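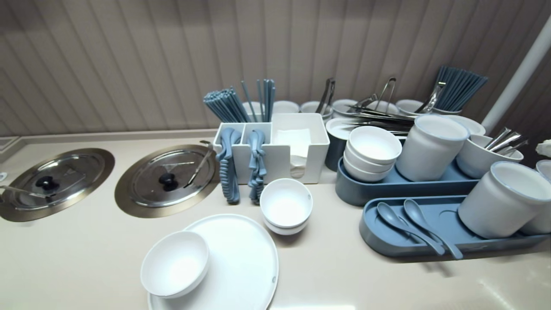 A self-service counter with lidded wells, chopsticks, spoons, bowls and tongs.

About Lirkside

Lirkside tests robots for canteens, works restaurants and hotel breakfast rooms. A caterer who has been offered a machine asks us whether it will do the job in their own building, with their own crockery, and we go and find out. Then we write it down. We don't sell robots, lease them, fit them or take a cut from anyone who does.

We are a small firm and mean to stay one. There are five of us, working out of a unit in Irnlow with a test kitchen at the back and an office that used to be a shoe wholesaler's. The shelving is still theirs.

How we started

Ilaria Farina ran the food service for a site feeding 800 people a day. One June she was sold a clearing robot on the strength of a video. In the video the robot lifted a plate from a bare table and set it in a rack. Her tables had trays on them, with napkins stuck under bowls and spoons inside cups. The robot went back to the supplier and the deposit did not come back to her. She rang Gualtiero Pagano, who had spent most of his working life repairing dishwashers and conveyor belts, and asked him what she should have looked for. His answer ran to several pages and still forms the first part of our test sheet.

Primo Zanetti joined when the enquiries got too many for two people. Fulvio Rinaldi came from the software side and reads the logs. Dario De Luca keeps the kitchen and sets the counters, and he is very good at setting them badly.

What we think of the machines

Some of them are good. We have recommended a handful and one or two of our clients would now be cross to lose theirs. But our starting position is that a robot can't do the job until we have watched it do the job, and most sales material we are sent doesn't move us from that.

Look at what an ordinary serving counter asks for. A lid has a knob in the middle and a ladle lying across it, so the ladle has to go somewhere before the lid comes up. Chopsticks stand in a bundle and splay. Plastic spoons nest so closely that a column of them looks like one ridged object, and a gripper that wants a single spoon may well come away with more. White bowls sit inside white bowls, beside white plates, against a pale wall. Tongs lean on whatever is next to them. People deal with all this without thinking, half asleep, holding a phone. Suppliers tend to quote a success rate for picking up "a bowl". We ask which bowl, out of what, next to what, and who put it there.

We also ask what happens on a miss. A machine that fails and stops is a nuisance. One that fails and carries on, ladle in the air, is a different conversation.

What we offer

Counter trial. This is most of our work. Send us a list and photographs of your counter as it stands in the middle of service, please, and not as it looks when the area manager is due. We set up the same ware in our kitchen, or we come to you if the supplier will bring the machine. The robot then works through 200 attempts at the tasks you want done: restocking bowls, righting utensils, lifting lids, clearing plates. Every attempt goes in the log, including the ones where the supplier's engineer says that one shouldn't count. You get the full log along with our report.

Paper review. If you already have a quote and a brochure, we will read them against your site and tell you which claims have been shown, which have merely been made and which we can't make sense of. It costs a good deal less than a trial and quite often saves you needing one.

Second look. We come back after 12 weeks and see what your staff are really doing with the machine. This was Primo's idea and it is the part of our service suppliers like least. We have found robots working well and robots being used to dry tea towels. Staff are spoken to without managers in the room.

Reviewing the Zuccaro

The product we are asked about most at present is the Zuccaro, a counter-tending kit sold by Kundudwood. It consists of an arm on a base, a set of fingertips and a subscription to the software. The claim is that it will keep a self-service counter stocked and tidy between the start of service and the end, with one member of staff nearby.

Our view so far is mixed, and the review is still open. It handles single bowls well when they are spaced apart. It is slow but dependable with plates. Nested spoons gave it a great deal of trouble, and Kundudwood told us the fingertips were being changed, so we will try the new ones when they exist. It would not lift a lid with a ladle resting on it, which we think is the right decision by whoever made it, though it does leave somebody to move the ladle. The brochure says it "understands the whole counter". We have asked what that means and had two different replies.

One thing in Kundudwood's favour: they sent an ordinary unit from stock when we asked for one, and they didn't send a minder with it.

The subscription worries us more than the arm does. The kit does very little without it, and the contract we saw let the price change at each renewal. If you are thinking of signing, get someone to read that page twice. We'll do it if you like, as a paper review.

Our numbers, for what they are worth

We have logged more than 3,000 attempts across all the machines we have tested. Please don't read too much into that. They were different tasks on different counters, and adding them up gives you a big figure with not much inside it. We mention it here because clients ask how much we have seen. We don't publish a league table for the same reason, in spite of regular requests from whichever supplier thinks it would come top.

Who pays us

The caterer pays. We turned down supplier money in our first year, when we could have used it, and have kept to that. Suppliers may lend a machine for a trial and must collect it afterwards at their own cost. They see the report when the client does. They can send corrections of fact and we will print those. Corrections of tone go in a folder.

Where we have been wrong

Fairly often. We told one hotel that a tray carrier would be in the way at breakfast and they bought it anyway, and guests simply walk round it. We passed a lid lifter that later turned out to dislike steam, something our kitchen at the time couldn't produce enough of. Gualtiero has since rigged a proper steam line and we repeated the test free of charge. If you think we have got your site wrong, say so and we will look again.

Before you get in touch

It helps to know what you want the robot for. "We need to be seen doing something with automation" is an honest reason and we have heard it more than once, but a trial can't help you with it. If the trouble is that you are short of hands at one o'clock, tell us that. Ilaria will probably ask first whether moving the caddies would fix it. Sometimes it does, and we charge for the phone call only.

We don't test floor cleaners, delivery carts or anything that fries.

Visits to the Irnlow kitchen are by arrangement, mornings only. Wear flat shoes and bring a few of your own bowls, including the chipped ones.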